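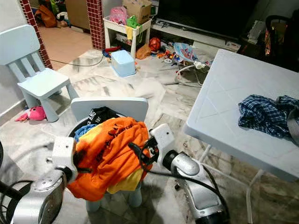

Orange T-shirt with dark lettering over a light blue child's chair.

How to read the generation data from a small grid-connected wind turbine

Last updated 08/03/2020
Author: Samina Ghauri, Fitdale Rural Energy Group

These instructions apply to a single small turbine connected through an inverter and a bidirectional revenue meter. The worked figures come from the Serkgate site, which has a 2 kW machine on a guyed tower. Larger installations with a SCADA system log the same quantities under different names, and the method does not change.

What you need

The inverter log, exported as CSV at ten-minute resolution.
The meter register readings for the same period, import and export.
Wind speed data from an anemometer at hub height, or as close to it as the tower permits.
The manufacturer's power curve, in table form if you can get it.
A spreadsheet program.

Do not use the monthly totals shown on the inverter display. They are rounded, and on some firmware versions they reset when the unit loses grid supply.

Step 1. Align the clocks

The inverter and the anemometer logger keep separate time. Check both against a reference clock before you export anything, and write down the offset. Decide whether the whole analysis will be in standard time or daylight time, and convert everything to it. Standard time is preferable. Data that crosses the changeover in November will otherwise contain a repeated hour, and most spreadsheet lookups will return only the first match.

Check also whether each logger stamps the start or the end of the averaging interval. A mismatch shifts one series by a full record and spreads the points on the power curve plot.

Step 2. Remove invalid records

Sort the inverter log by status code. Delete or flag records with any of the following:

Grid fault or anti-islanding trip
Manual stop
Communication loss (usually shown as blank or as a repeated value)
Over-temperature derating

Keep records where the turbine was running below cut-in speed. These show zero or slightly negative power and belong in the energy total. The negative values are standby consumption by the inverter.

For anemometer data, remove any run of identical non-zero wind speeds longer than an hour. In cold weather this generally indicates an iced or seized cup assembly. Iced sensors can also read a constant zero while the turbine is producing, so compare the two columns.

Step 3. Convert power to energy

Each ten-minute record holds average power in watts. Divide by six to obtain watt-hours for that record. An average of 300 W gives 50 Wh. Sum the column and divide by 1000 for kilowatt-hours.

If the log is at another interval, multiply the average power by the interval length in hours.

Step 4. Calculate capacity factor

Capacity factor is the energy produced divided by the energy the turbine would have produced at rated power for the whole period.

Capacity factor = energy (kWh) / (rated power (kW) x hours in period)

For the Serkgate machine over 2000 hours, the denominator is 2 kW multiplied by 2000 h, or 4000 kWh. Use all hours in the period, including those you flagged in Step 2. If you exclude downtime from the denominator you are calculating something else, and it should be labelled accordingly.

Step 5. Plot against the power curve

Group the valid records into wind speed bins 0.5 m/s wide. Take the mean power in each bin and plot it at the mean wind speed of that bin. Overlay the manufacturer's curve.

Published curves are normally referenced to sea-level air density of 1.225 kg/m3. For a site at elevation, apply a density correction before comparing. Negin Nazari's spreadsheet for the Plundville site has the correction on its second tab and can be copied as is, provided you change the station elevation in the header cell.

A measured curve that sits below the published one at all speeds suggests an anemometer calibration or mounting error. A curve that matches at low speed and falls away near rated power points to early furling or to the inverter voltage table. Scatter concentrated in one wind direction is usually an obstruction. Trees and outbuildings are the common causes.

Step 6. Reconcile with the meter

The export register will not equal the inverter total. Energy used on the property as it is generated never reaches the export register. To reconcile fully you need a separate generation meter, such as the Yazdani DIN-rail unit fitted at Serkgate, on the inverter's AC output.

With a generation meter in place, compare its total with the sum from Step 3, restoring for this check any flagged records in which the inverter was still producing. Persistent disagreement in one direction should be traced to missing records first, then to the current transformer ratio setting.

Save the raw exports unmodified in a separate folder, with the clock offsets from Step 1 in a text file beside them.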